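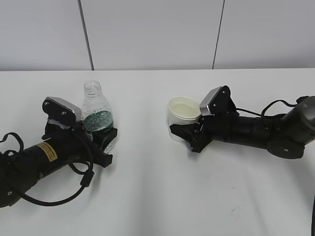
Semarang, 30 April 2018

Chapter 11
Estimating Range in Light Electric Vehicles

Dimas Hutapea and Nneka Adeleke

11.1 Scope of the chapter

The range of an electric vehicle is the distance it can travel between two charges under stated conditions. The last three words of that definition carry most of the difficulty. A range figure given without a speed, a load and a temperature can't be checked and should not be used in design work.

Chapter 10 dealt with the battery pack by itself. This chapter joins the pack to a vehicle. It is limited to light vehicles: kick scooters with hub motors, seated scooters, and small three-wheeled carriers. Passenger cars follow the same physics, but their cabin heating and cooling loads are large enough to need separate treatment, and they are left to Chapter 14.

Readers should be comfortable with the difference between power (watts) and energy (watt-hours) before going on. Those who are not should reread Section 2.3.

11.2 The basic equation

To a first approximation, range is usable energy divided by energy use per mile:

range = usable energy / energy use per mile

Usable energy is less than the rated energy of the pack. The controller stops the motor before the cells are fully drained, and many chargers stop short of the upper voltage limit. The ratio of usable to rated energy is called the usable fraction in this book. Some manufacturers print it on the data sheet. Others state only the rated energy, in which case the fraction has to be measured by discharging the pack at a constant current until the controller cuts out.
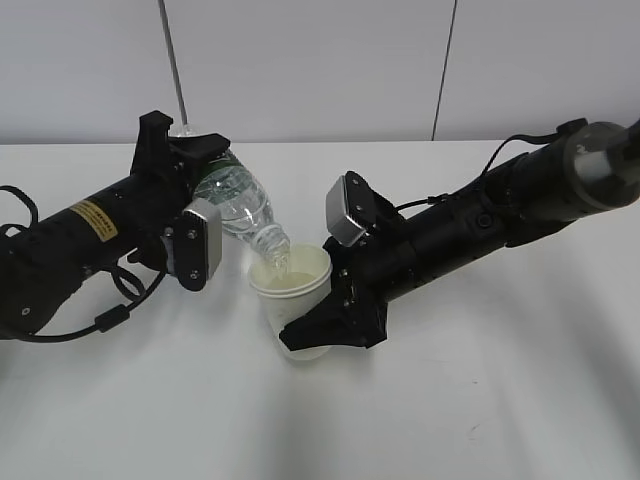
Figure 11.1. Two robot arms with a clear plastic bottle and a white cup.

Energy use per mile is measured at the battery terminals. A figure taken at the wheel leaves out losses in the motor, the controller and the wiring, and it will give a range that is too long.

Worked case. The Imero scooter has a pack rated at 449 watt-hours. The usable fraction is 80 percent, so the usable energy is 359.2 watt-hours. At a steady moderate speed on level pavement, with one rider, the scooter uses 16 watt-hours per mile. Dividing gives 22.45 miles, reported as 22 miles. Round down when reporting range. A rider who arrives with charge left over has no complaint.

11.3 Where the energy goes

Four loads account for nearly all of the energy drawn from the pack.

Rolling resistance is proportional to total weight and changes little with speed. It depends strongly on tire pressure. Solid tires usually have higher rolling resistance than air-filled tires of the same diameter.

Air drag rises with the square of speed through the air. Because energy per mile is force times distance, doubling the speed in still air makes the drag share of energy use per mile four times as large. On a standing scooter the rider makes up most of the frontal area, and a change of posture can matter more than a change in the shape of the vehicle.

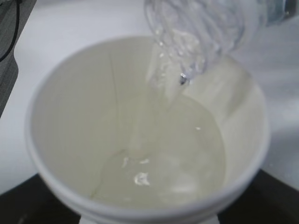
Figure 11.2. Water poured from a clear bottle into a white cup, from above.

Grade adds a load equal to the weight of vehicle and rider times the height gained. Part of this energy is recovered on the way down if the controller supports regenerative braking. The recovered part is smaller than beginners expect, and it is close to zero when the pack is full, as the controller must then refuse the charge.

Starting and stopping makes up the fourth load. Each stop made with friction brakes turns the kinetic energy of the vehicle into heat. A delivery route with many stops should therefore be logged stop by stop. Average speed alone hides the difference between a slow steady ride and a fast one broken up by traffic lights.

11.4 Temperature and age

A cold pack delivers less energy than a warm one because its internal resistance is higher and the cutoff voltage is reached sooner. The loss is greatest at high current. Data for the Emlow pack, taken in December by Karthik Rathnayake and listed in Table 11.2, should be compared only with runs made at the same discharge rate.
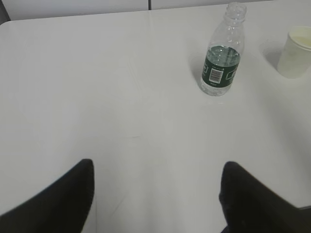

Age has two effects that are often confused. Capacity fade lowers the energy stored in a full pack. Resistance growth lowers the power available and wastes more of the stored energy as heat. A pack can show modest fade at low current and still perform poorly on a hill. For this reason the exercises at the end of the chapter ask for both quantities to be recorded.

11.5 Terms used in this chapter

Rated energy: nominal voltage times rated capacity, in watt-hours.
Usable fraction: usable energy divided by rated energy.
Terminal consumption: energy per mile measured at the battery terminals.
Cutoff: the pack voltage at which the controller stops the motor.

Section 11.6 sets out the test route and the order in which readings are taken.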